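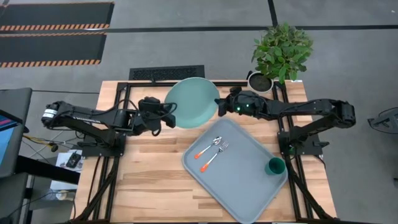 Borkden, 9/7/25

# musley-tray – READ BEFORE TRAINING

Two-arm table clearing: plate upright behind a gray tray holding cup, fork and spoon. 2,680 episodes recorded, 2,665 usable.

**Fault:** left gripper reports closed when its not. Starts after about 50 cycles, clears on restart. Right arm fine so far.

- bad episodes are in `/quarantine`, dont merge them
- gripper state in the June batch not rechecked yet – treat as suspect
- force limit lowered on both arms, keep it there

Cable swap at the left wrist did nothing. Next is teh Wumbei driver rollback, then 200 empty cycles before anyone logs data again.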